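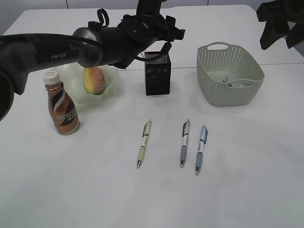
Re: [mudovow] White table, pens and snacks

From: Hortensia Arango
To: mudovow list
Date: 10 Feb 2018

Nii Ofori wrote:
> Can we settle what belongs on the white table? I went looking for
> a pen on Thursday and they were lying out in front again. Also, is
> the roll in the green bowl up for grabs? And do we want the basket
> there at all, or should it go back on the shelf in Mirero?
>
> Nii

Nii, all,

Pens go in the black holder, tip down. It stands at the middle of the table, toward the back. I ordered 40 more ballpoints from Ayala and they should come in March. Please don't put them in the basket, they slide under the other things and then we buy more.

The basket stays, at the back on the right. It is for small items only. Wálter wanted it on the left, but the food is there.

Coffee drinks and rolls go on the left side. Cans should be standing up. I don't care much about which way the bottles face.

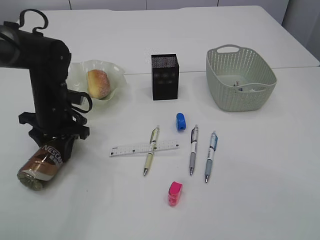
Coffee can on its side, roll in the bowl.

The wavy bowl is for one roll at a time. If it is taken, leave yours in its wrapper. And yes, Nii, a roll in the bowl is up for grabs after 4.

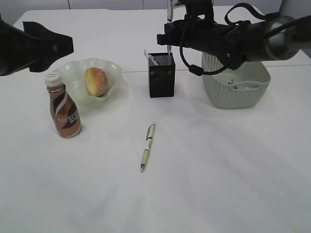 Pen over the holder, tip down.

Amparo asked for a second holder for markers. The budget for Skarkstead has 182 left for the year and I would like to keep it for a shelf, so the answer is no for now. Markers can share.

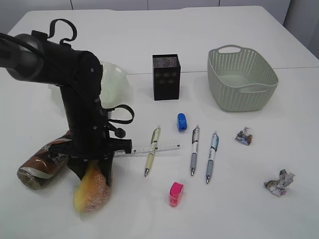
Bags and wrappers

Plastic bags are not to be left on the table behind the food. Fold them and put them in the drawer, or throw them out. Same for the clear wrap once the roll is out of it. Ifeanyi has the key if the drawer is locked.

Hortensia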